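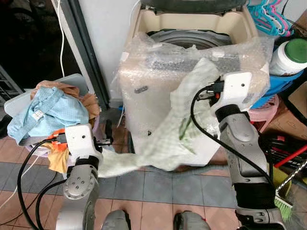
August 22, 2022
By the Surkeo build group

Progress report to Hasta – laundry helper, second stage

Work since May has gone into the two-armed build in our shared workshop. Both arms are mounted and can hold one length of cloth between them. We are now practising at a top-loading washer with the lid up, leaving the plastic wrap on the machine for the time being.

Spending to date is $3088, mostly on grippers and cable. The grippers came from Florkance and one was replaced at no charge.

In the last session we ran 19 trials with a long checked cloth. The arms got it into the drum in 10 of them. In six the cloth slipped from the left gripper, and the rest were stopped early by a wrist fault.

Next we will re-route the cables on both forearms – they hang too far out – and try larger garments from the basket. The Somboon wrist parts are on order.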